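Handout for week 2: the washing-up task

Right, so last week we got both arms homed and nobody lost a finger (well done!). This week they go on kitchen duty. I've been looking forward to this one since September, because water shows up every lazy bit of code you've got.

You'll be in your usual teams, Andska and Zeleke on the early slot, Direteck and Dranier after. Each team gets 30 minutes at the bench. Please read your own wrist code before you come, I can't debug it for you with the clock running.

What I want is a wipe. Close the left gripper on the sponge, bring it down on the square board and move it across with steady pressure. Too little and it skates over the mark, too much and the motors grumble and you'll hear me grumble as well. Start about 16 mm above the board and creep down slowly from there. The right arm can wait near the tray with its gripper open until you've got the left one behaving, and then you can try the plate.

Keep the foam in the tray as far as you can, and keep the cables up over the links so they don't dip in.
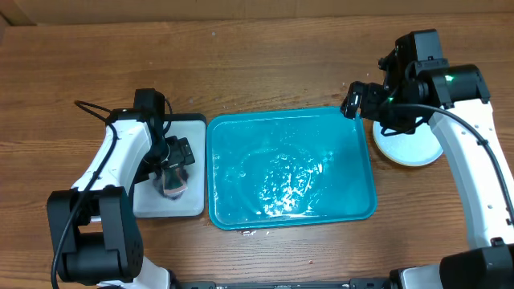
Zeleke asked whether the pressure should be set once at the start or corrected all the way along the stroke, and I'd say correct it, because the sponge squashes differently every time you pick it up. Log both if you're curious! Plots go in the shared folder, and the write-up is one page, two at the very most.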